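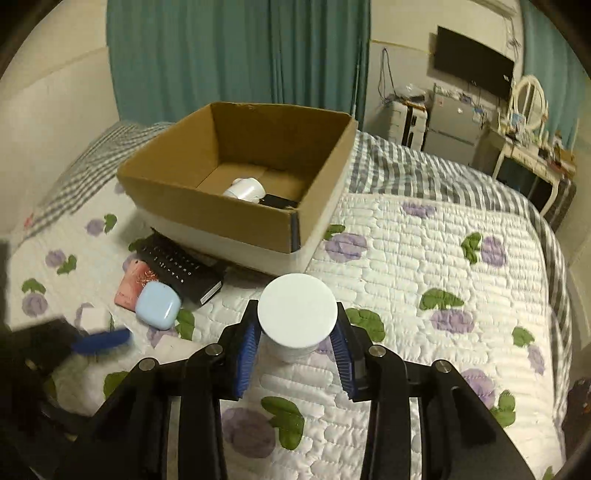
A quilted bedspread with purple flowers and green leaves. The stitching divides it into small padded sections.

# Why does a quilt keep you warm?

A quilt feels warm when you have been under it for a while, but it doesn't make any heat. If you left a thermometer under a quilt on an empty bed all night, it would end up showing the same temperature as the rest of the room. The heat in your bed comes from you.

## Your body is the heater

Your body turns food into energy, and a lot of that energy ends up as heat. This goes on all the time, even when you are asleep. Heat always moves from warmer things to cooler things, so on a cold night it moves out of your skin and into the air of the bedroom. A quilt slows this down.

## Three layers

Most quilts are made of three layers. The top is the part you see, and it may be printed with a pattern or sewn together from many pieces of cloth. The bottom layer is called the backing. Between them is a fluffy layer called **wadding**, which can be made from cotton, wool or polyester.

Wadding is full of tiny gaps, and the gaps are full of air. Heat passes through still air very slowly. A material that slows heat down is called an **insulator**. Birds use the same trick when they fluff up their feathers in winter.

If you squash a quilt flat, you push some of the air out and it doesn't work as well. Shaking it in the morning lets the air back in.

## What the stitches are for

Loose wadding would slide about. After a few washes it could gather in lumps at one end, and the other end would be two thin sheets of cloth with nothing in the middle. Lines of stitching hold all three layers together so the wadding stays where it was put.

There is a drawback. Along each line of stitches the quilt is pressed thin, so there is less air there and a little more heat gets out. Quilt makers have to choose how far apart to put the lines.

Busisiwe Ntuli has been making quilts in Clallberg for 26 years. Her lines are usually 8 centimetres apart. "Closer lines look lovely, but the quilt gets stiff," she says. Her biggest quilt is 178 centimetres wide and took her from March until 5th December to finish. She sewed all of it by hand.

## Try it yourself

You will need two jam jars with lids, a thick towel, a thermometer and warm water from the tap. Ask an adult to help with the water.

1. Fill both jars with water at 40 °C and put the lids on.
2. Wrap one jar in the towel. Leave the other one bare.
3. Wait half an hour.
4. Take off the lids and measure the water in each jar.

The water in the wrapped jar should be warmer. Now try it with other things, such as a woolly jumper, newspaper or a thin cotton sheet. Start with water at the same temperature each time, or you won't be able to compare your results.

You can do the same test with ice cubes on two saucers. Cover one with a folded towel and see which melts first. Many people expect the covered ice to melt faster, but the towel slows down the heat coming in from the room.

## Words to know

**Backing:** the bottom layer of a quilt.

**Insulator:** a material that heat passes through slowly.

**Wadding:** the soft filling in the middle of a quilt.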